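The Case for Keeping the Landline

Opinion — 8/12/22

The withdrawal of the ordinary telephone line has been discussed almost entirely as an engineering matter. The old copper network is worn, parts for it are hard to find, and calls can be carried over a broadband connection at lower cost. The Dudlow Housing Forum accepts all of this. Our concern is with the people at the other end of the line, who have been written to a good deal and listened to very little.

In August the Forum wrote to 244 tenants across the Cestlow estate, asking how they used a fixed telephone and what they would do without it. We had 87 replies, many of them long. Most of those who answered were over retirement age, and most had a mobile as well. They kept the landline for the calls that mattered: the surgery, the chemist, a sister abroad, the repairs desk.
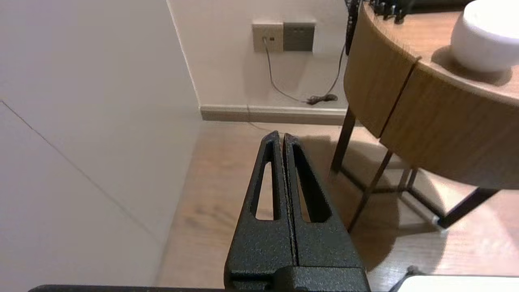

A home telephone has one quality that is seldom mentioned in the letters sent out by providers, and that is its fixed position. A person who wakes in the night with chest pain does not have to remember where it was left. Habit does the work. The homes we have in mind are plain ones, with off-white walls and a light wooden floor, and in them the telephone has had its own spot for decades. Sulastri Rahman, who has managed sheltered housing at Arboleda Court for 14 years, told us that when she visits a new tenant she asks first where the telephone is kept, and notes it on the file. She does not ask the same question about mobiles. The answer would be out of date by teatime.

There is also the matter of power. A traditional line carries its own current, and a corded handset will go on working when the lights are out. A telephone plugged into a router will not, unless there is a battery behind it. Providers may offer such batteries, but a tenant must first know to ask, and must then be believed when describing her own circumstances. One of our respondents spent the better part of a morning being passed between departments, on the very line that was to be taken away.

We do not suggest that the change can be stopped. Shaohua Mao, who advises the Forum on building services, has been firm with us on that point, and we are grateful for it. What can be altered is the manner in which it is carried out. At present a tenant receives a letter, then a second letter, then a box. The box contains a router and a folded sheet of instructions in small grey type.

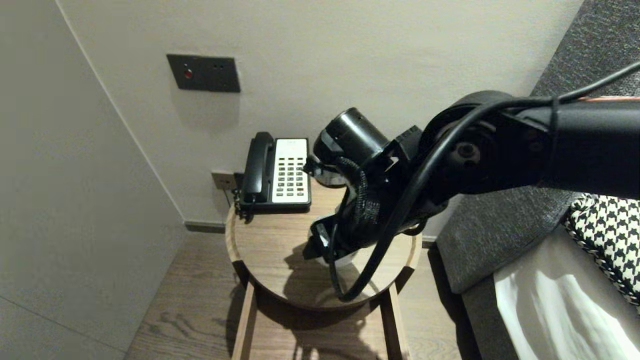 Good practice would begin with a visit. An engineer who comes to the door can see at once what a call centre cannot: how far the nearest socket is, whether the tenant can reach it, and whether the new equipment will fit where the old stood. These are small things and they decide whether a telephone is used. Very often it lives on a small round wooden side table in the corner of a room, and the tenant wishes it to remain there. If the router must go in the hall, then a lead should be run to that corner, neatly and at the provider's expense. To tell a woman of ninety that her telephone now belongs beside the front door is poor service, however modern the equipment.

The Forum therefore asks three things of any provider working on the estate. No line should be moved without a visit in person. A battery should be supplied as a matter of course to every tenant over seventy, and to anyone with a pendant alarm. The old line should stay live for 8 weeks after the new one is fitted, so that faults may be found while there is still something to fall back on.

The cost of these measures would be modest beside the sums already being spent. Hạnh Hoàng, who drafted our response to the district council, has set them out in full, and copies may be had from the Forum office on request. Tenants who would prefer to have it read to them may telephone.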